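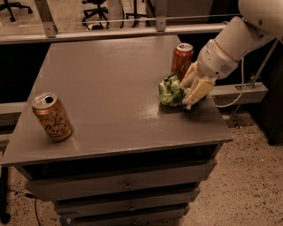 Figure 3. Two drinks cans and a crumpled green item on a grey cabinet top.

4.2 Colouring line drawings from short hints

The second part of the study looked at how well the Lilside model fills in colour when the user gives very little to work from. In Section 4.1 each drawing came with a full set of colour marks, one for every closed region. Few people draw that way. Most put down two or three dabs of colour, look at the result, and then decide whether to add more. We therefore repeated the test with the marks reduced to 3 per drawing, placed in the largest regions first.

The drawings were taken from the Sanville set, which holds 2,786 scanned line drawings of houses, gardens, animals and household goods. We removed drawings with heavy shading, as the shading was often read as a separate region. We also removed pages where the paper had been folded before scanning. No other cleaning was done. Line thickness was left as it was, and broken outlines were not repaired, so the model had to decide for itself where one region stopped and the next began.

Training followed the same plan as before. The network was given the line drawing and the colour marks as separate inputs, and was asked to return a full colour picture at the same size. We kept the loss terms from Section 3 but lowered the weight on the edge term. With the higher weight, the output tended to have a dark rim along every line, even where the coloured original had none. Training was stopped after 30 passes through the data. Longer training gave cleaner flat areas but made the colours duller, and we preferred to keep the brighter result.

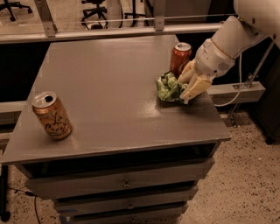 We compared Lilside with two other methods. The first, Barrientos, spreads each colour mark outwards until it meets a line. It needs no training and is quick, but it leaks wherever an outline has a gap. The second, Etdale, is a trained model of similar size to ours that picks its own colours and treats the user's marks as advice. Both were run with their default settings. Neither was tuned on the Sanville drawings, and this should be kept in mind when reading the scores.

With full marks, all three methods gave usable pictures. The differences showed once the marks were cut down. Barrientos left many small regions white, such as window panes, leaves and buttons. Etdale filled them, though it often changed a colour the user had asked for, most often turning strong greens and purples into brown. Lilside kept the marked colours in nearly all cases and gave sensible colours to the regions beside them. Its main fault was in large empty backgrounds, where it sometimes produced a faint blotchy pattern.

A further fault appeared in drawings with repeated shapes. If one fence post was marked red, the nearest posts were also painted red, but the colour faded along the row and the last few posts came out grey. We tried a wider attention window to correct this. It helped with short rows and made no clear difference to long ones, while memory use rose enough that the batch size had to be cut to 2. The results given in the rest of this section use the narrower window.

Hint placement also mattered. When a mark crossed a line by even a small amount, the model treated it as belonging to both regions, and the colour appeared on each side. Users working with a mouse make this slip often. Shrinking each mark slightly before it is passed to the network removed most such cases, at the cost of losing very small marks altogether. We return to the choice of shrink size in Section 5.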